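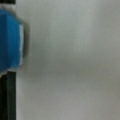 Blue item on a light gray surface

Questions about sending your things to Mellis

What can I bring to the sorting table?
Small household things which are clean and complete: bottles, boxes, tins, jars with a lid. Please no glass with cracks.

Do I have to remove the label?
No. If the label is half gone already, please take it off fully. A label in good state can stay, it helps us to know what was inside.

My item has a fold or a small dent. Do you take it?
Yes, if it still stands by itself. We write "dented" on the card and the price becomes lower.

How many items may I bring at one time?
The limit is 100 for each household. For more than this, write first to Annick MacLeod at the Hastwood desk.

Do you sort by color or by size?
By size first, then by color. Blue and green go on the same shelf — this was different before September, so old cards can show another shelf number.

Where do I find my card number?
On the upper corner of the receipt. It has three or four digits, for example 153 or 2332.

Can I get my item back?
Within two weeks, yes. Show the receipt to Krum Matić and he will look for it on the shelves. After this time it can be already sold.

Last change of this page: May 22, 2024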